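# 중고 컴퓨터를 고쳐 나누는 일, 모아타즈 라흘루 인터뷰

모아타즈 라흘루는 약속 시간보다 조금 늦게 가게에 내려왔다. 전화로 메모리 규격을 묻는 손님이 있었다고 했다. 수리점 이름은 부지드(Bouzid)다. 1층은 접수대이고 작업은 지하에서 한다. 문을 연 지 14년이 됐다.

처음부터 컴퓨터를 고친 것은 아니다. 그는 인쇄소에서 일하다가 사무실 컴퓨터가 고장 날 때마다 불려 다녔다. "기사를 부르면 사흘이 걸렸어요. 사장이 저한테 한번 열어 보라고 했고, 열어 보니 팬에 먼지가 꽉 차 있었습니다. 그걸 털어 준 게 첫 수리예요."

지금 가게 수입의 절반은 학원과 작은 회사의 유지 보수에서 나온다. 나머지는 개인 손님이다. 그는 개인 손님 쪽이 손이 더 간다고 말했다. 부품값보다 자료를 먼저 걱정하는 사람이 많아서, 접수할 때 저장 장치를 따로 빼 둘지부터 묻는다.

나눔을 시작한 것은 동네 학교에서 원격 수업을 하던 때다. 집에 컴퓨터가 없는 아이가 한 반에 여럿 있다는 이야기를 들었다. 창고에 쌓인 본체를 꺼내 맞춰 보니 네 대가 켜졌다. "네 대를 보냈더니 다음 주에 전화가 왔어요. 더 없느냐고요. 그래서 회사들에 버릴 거 있으면 달라고 했죠."

지금까지 나간 컴퓨터는 922대다. 장부는 에프렌 디존이 적는다. 받은 곳, 보낸 곳, 바꾼 부품만 적고 받는 사람의 사정은 적지 않는다. 디존은 "그건 우리가 알 필요가 없는 일"이라고 했다.

오래된 본체에서 가장 자주 바꾸는 부품을 묻자 라흘루는 전원 공급 장치를 꼽았다. "메모리가 나가면 안 켜지니까 금방 압니다. 전원은 켜졌다가 한 시간 뒤에 꺼져요. 그래서 우리는 하룻밤을 켜 둡니다." 밤새 켜 둔 기계가 아침에도 돌고 있어야 상자에 넣는다. 메인보드 건전지는 상태를 보지 않고 전부 새것으로 간다. 한 알 가격이 2000원이라 아낄 이유가 없다고 했다.

받지 않는 물건도 있다. 케이스가 찌그러져 뚜껑이 안 닫히는 것, 나사산이 다 뭉개진 것, 전용 부품만 들어가는 소형 기종이다. 마지막 것은 받고 싶어도 대체품을 못 구한다. 노트북은 배터리가 부푼 상태로 오는 경우가 있어 택배로는 받지 않고, 직접 들고 오면 그 자리에서 본다.

운영체제는 무료 배포판을 깐다. 처음에는 항의가 있었다. 학교에서 쓰는 문서 프로그램이 안 열린다는 것이었다. 지금은 브라우저로 되는 것과 안 되는 것을 종이 한 장에 적어 상자에 넣는다. 그 종이를 쓴 타하 모르시는 글씨 크기를 두 번 키웠다. 받는 집에 할머니만 계신 경우가 꽤 있었다고 한다.

저장 장치를 지우는 문제는 이야기가 길어졌다. 라흘루는 기증한 회사가 보는 앞에서 지우기를 원하면 그렇게 한다. 확인서도 써 준다. "한 번은 지워 왔다고 해서 믿고 꽂았는데 급여 명세가 그대로 있었어요. 그 뒤로는 누가 뭐라고 해도 우리가 다시 지웁니다." 지우기에 실패한 디스크는 구멍을 뚫어 고철로 보낸다.

돈 이야기도 물었다. 나눔에 드는 부품값은 가게가 내고, 모자라면 쓸 만한 그래픽 카드를 따로 팔아 메운다. 후원 계좌는 만들지 않았다. 영수증을 끊고 보고서를 쓰는 시간에 한 대를 더 고치는 편이 낫다는 것이 그의 생각이다. 디존은 생각이 다르다. 계좌가 있으면 모니터를 살 수 있다는 것이다. 본체는 남는데 모니터는 늘 모자란다. 두 사람은 이 문제로 아직 결론을 내지 못했다.

12월에는 접수를 일찍 닫는다. 회사들이 연말에 장비를 한꺼번에 내놓아 지하에 둘 자리가 없다. 이미 받은 것은 새 학기 전에 내보낼 생각이다. 그는 본체를 가져올 때 전원 케이블도 같이 넣어 달라고 부탁했다. 케이블이 빠진 채 오는 것이 훨씬 많다.

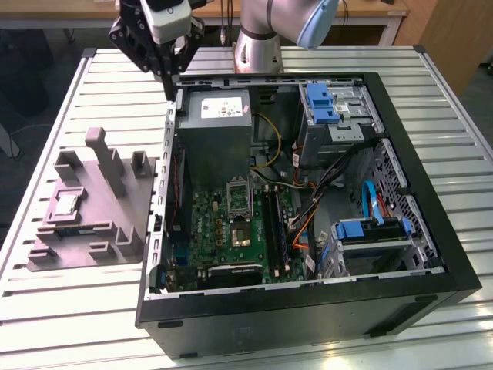

유라이 루스냐크는 이 글을 읽고 모니터만 따로 받는지 물어 왔다. 사무실을 옮기면서 남은 모니터가 있는데 받침대 나사가 없고, 그래도 괜찮다면 다음 주에 차로 실어다 주겠다고 했다. 후원 계좌에 대해서는 디존의 말이 맞는 것 같다고 덧붙였다.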